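01/03/2023

Toltia brings robot arms to its kit packing benches

Packers at Toltia's Driltton site will begin sharing their benches with robot arms this spring, the company told staff at a shift meeting this week. The first 4 benches to change over are the ones that make up school and office kits, where workers now pick small items out of trays by hand and set them out before boxing.

The company employs 81 people at Driltton, and 16 of them work on kits. Toltia says none of those jobs will be cut. Two packers who retire in June will not be replaced, and the evening kit shift will end the same month. Its workers have been offered places on days or in goods-in.

Under the new arrangement an arm will do the picking and placing. A packer will check each kit, close the box and clear the bench when something is dropped or lands in the wrong spot. Each packer will look after two benches.

Shengli Peng, who has packed kits at Driltton for 10 years and now trains the others, said the picking is the part most people will be glad to give up.

"Your wrists know about it by Thursday," Peng said. "But people like to work at their own speed, and with two benches you go at the speed of the arms. We have asked for that to be looked at after the first month."

The staff association has also asked for the break schedule to stay as it is and for packers to be able to stop an arm without calling a supervisor. Toltia has agreed to the second request. Talks on breaks are still going on.

Pay is the other open question. Packers who complete the training will move up one grade, but the association wants the raise to start on the first day of training. The company's offer is to start it when the bench goes live.

Training is being run by Plarnumard, the contractor that is setting up the benches. Packers spend the first two days on a computer simulation, learning to tell an arm where to reach and what to do when it misses. The practice bench in the simulation has a wooden board in the middle and small things scattered near it, among them a red marker, a pencil and some blocks.

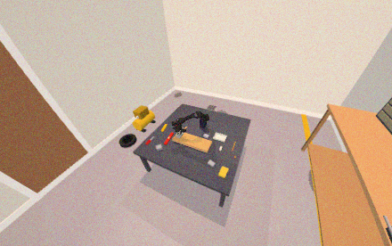 What happens next

The first group of packers starts training on Monday in the meeting room next to the canteen. Staff who have not yet picked a session should put their name on the list outside the shift office by Friday.

Changes to the bench layout will be done over two weekends, and aisle 3 will be closed to pallet trucks while the work is under way. Orders for the Kaplan account will be packed by hand until all the benches have been signed off.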